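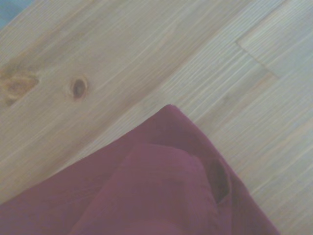
Folding day at Kornier

I drove out to the Kornier open day on Monday with one question in my bag: can their towel and napkin folding kit cope with the stuff we send through our laundry, or is it another thing that only works on a video? We do table linen for restaurants and two small hotels, so I have strong feelings about napkins. I also have a bad wrist from folding them.

The place is out past Tollasden, at the back of a business park where every unit has the same gray door. I walked into a tile showroom first (very nice people, gave me directions and a mint). Carys Kneath met me at the right door with a visitor badge and a coffee, and we went straight to the benches. No slideshow! I could have hugged her.

What they sell is a kit. You get an arm, a gripper with a small camera at the wrist, a controller box, and a year of the software. You supply the table. They like a plain wood top for the demo bench, pale pine boards with the knots showing, and I asked if the pattern in the wood confuses the thing. Carys said they picked it on purpose, as customers never have the nice flat black mat that the brochure has. Fair enough. Ours is an old door on trestles.

The cloth of the day was a maroon one, the same sort of wine color half our restaurants order, and I spent longer than I meant to looking at how it sat. It was folded over on itself with a fat round roll in the middle and a dark hollow where the edge curled back, and one corner pointing out across the boards. That's exactly the kind of mess I pull out of a dryer. Finding a corner is the whole job, Sérgio Sequeira told me. He writes the part that looks for them. A corner lying out on the wood is easy, he said, and a corner tucked up inside a roll is where he earns his money.

I watched a lot of attempts over the morning. Plenty were good. The arm went in low, pinched, lifted, gave a little shake and laid the cloth down again, and the fold after that was neater than mine on a Friday. Others were not good. Twice it took two layers at once and made a sort of burrito, and a woman from a hotel group next to me laughed so hard she had to put her cup down. Sérgio let it run and it had another go, which I liked better than if he'd hit stop and fixed it by hand.

Speed is the sticking point for me. My sister-in-law Raquel Morais can do a stack of napkins while talking on the phone, and this arm would still be thinking about its second one. Carys didn't argue. Her pitch is that it can run in the evening when we've all gone home, and that they've got one in a laundry called Lovell that has done 291 shifts. I asked for a phone number there and got one, so I'll call.

Now the practical bits, for anyone else shopping. The gripper pads wear out and you buy them in packs. Dark cloth needs decent light from the side, and they'll tell you where to put the lamp. Anything with lace or a fringe is off the list until the November update. Training it on a new size of cloth took Sérgio one long coffee break, though he's done it 1,000 times and I'd be slower. The support desk is Conceição Serrano and one other person, and she told me flat out that they don't answer on Sundays.

I also asked about the Torres kit, which is cheaper. Carys said to go and see it, and bring my own napkins. So that's the plan for next month, and I'm taking a bag of the worst ones.

Lunch was sandwiches and a very good almond cake. Parking is free but the spaces are tight, so leave the van at home if you can. If you want a slot at the next open day, the sign-up is on their site, and they'll let you bring your own cloth if you mention it when you book.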